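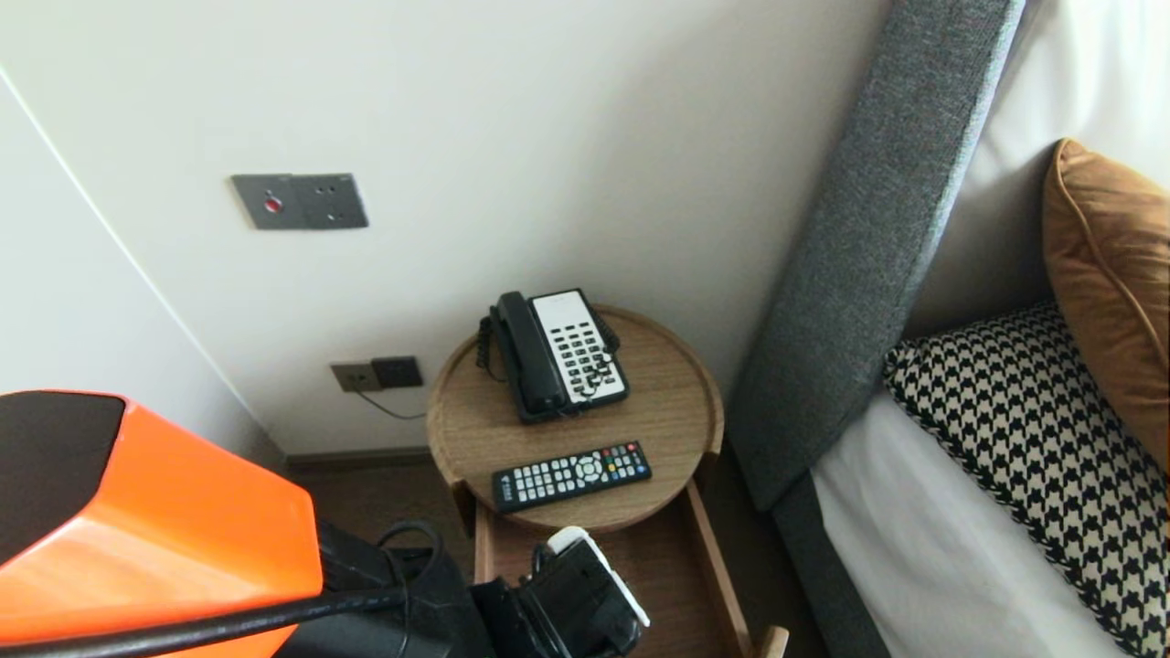

The Tomell project is a household manipulator built at an address in Planholm, with software and mechanical work done by the same person. The builder has worked on it since June and describes the goal as "small objects, ordinary furniture, no fixtures." Most current testing is done at a round side table with a drawer. The tray top has a raised rim, and the builder considers that rim the main constraint on any approach from the side. "With the drawer out, the gripper has walls left and right of it. With the drawer in, it has the rim to clear. Those are two different motion plans, and I keep them in separate files."

The gripper is the fourth revision of a design called Pinari. It has two opposed fingers with openings through them and textured inner faces. The earlier revisions had solid fingers. "The openings let the fingertip give a little on contact. They also save weight. The arm is rated for 1480 grams at the wrist, and whatever the gripper uses up, the load doesn't get."

A TV remote serves as the standard test object. It is long and narrow, and the builder wanted something with a face that could be read by the wrist camera.

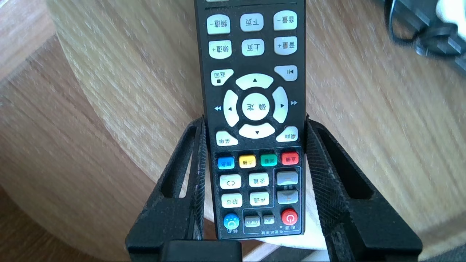

Corinne Halvey
Contributing editor, home workshops

I asked how the control software decides which way up the remote is. "It reads the layout. The red power button is at one end, the channel and volume keys are at the other, and the ring is in between. The labels are Chinese, and I don't use them. The colored row is enough to fix the direction even when part of the remote is out of view."

The software is Maeng, a planner the builder wrote to replace a set of scripts. It records every grasp attempt with joint positions, finger opening and motor current. The log held 2124 attempts when we spoke. Failed attempts are kept. "The current trace is where I look first. If both fingers meet the object together, the curve has one step. If one finger arrives early, it has two, and the object has been pushed sideways."

Finger force is set as a fraction of motor current, with 8 steps available. The remote is handled on step 4. The builder tried higher settings and saw no gain in holding, only more flex in the fingers.

The desk phone has been harder. Its coiled cord hangs over the side of the table, and the line to the wall sags across the corner at a height the gripper can reach. Maeng treats both as keep-out volumes. "A cord has no fixed shape. I draw a box around where it could be and plan outside the box. It wastes space, and in that corner there isn't much space to waste."

Before any motion near the wall, the fingers are closed fully to keep the assembly narrow. 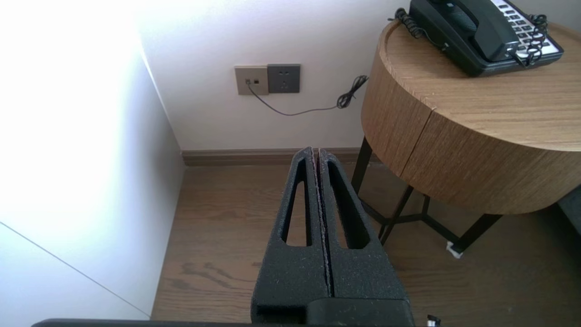
Work remaining

The next change is to the wrist camera calibration, currently done by hand at the start of a session. The builder wants it done against the edge of the tabletop, a curve the camera sees often. A revised cable route along the forearm is also planned. "I have too much slack at the elbow. It has to be there for the full reach, but it gets in the way at short reach."

There is no plan to sell the gripper. Drawings for Pinari will be released once the finger mounts stop changing.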